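Vergara Motor Works

Vergara Motor Works was a car and light van maker based in Sullville, best known for the Vergara Prirnitz, a battery-powered delivery van.

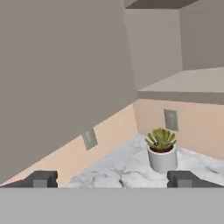 What happened to Vergara as a carmaker?
The company stopped building vehicles after the Prirnitz failed to sell in the numbers its backers had promised. The name was sold and has since been used on scooters and a line of home chargers.

Origins

Vergara began as a repair shop for farm trucks and moved into bodywork, fitting cargo boxes to chassis bought from other makers. Company brochures later claimed that the firm had been "building vehicles from the first day." The claim is hard to square with its early order books, which list repairs, repainting and replacement doors, and no complete vehicle. Later accounts have mostly repeated the brochure.

The first car to carry the badge was the Levovwood, a small five-door hatchback. Its platform, engine and dashboard were bought in. Vergara designed the front end, the tailgate and the seat fabric. Sales staff called it a clean-sheet design, a phrase that also appears in the owner's manual.

The Prirnitz

The Prirnitz was announced in November at a trade show, where Vergara displayed a single van with its doors locked. It was offered in one body length with a sliding door on the curb side. The stated payload was 630 kilograms. Buyers who read the full specification sheet found that this figure applied to the version without a passenger seat, a bulkhead or a spare wheel.

Chief engineer Birsen Gökçe told the launch audience that the battery could be charged from near empty in 30 minutes. The manual gives the same time, but only for the middle part of the charge and only at a type of charging station that Sullville did not yet have. No independent test of the claim is known. Gökçe left before deliveries began and did not comment publicly on the van again.

Vergara said it held "thousands" of orders. Papers filed when the company closed show 49 vans delivered, 7 of them to its own dealers. The remaining orders seem to have been letters of interest, which carried no deposit and could be dropped at any time. Whether management misled investors or simply believed its own forecasts has never been settled – the minutes from the period are incomplete.

Reputation

Former owners describe the Prirnitz as quiet and easy to park, with a heater that drained the battery in cold weather. Enthusiast sites often call it ahead of its time. Transport historian Sadia Shaikh disputes this, pointing out that electric vans with similar range were already on sale from larger makers, and that the Prirnitz cost more than most of them. In her view the van is remembered fondly in large part by people who never had to run one.

A story that the company was bought up and shut down by a rival appears in several online histories. None of them names the rival or cites a document.

Later use of the name

The Vergara name and badge were sold separately from the factory tooling. A new electric Levovwood has been announced twice under different owners – both times with drawings only.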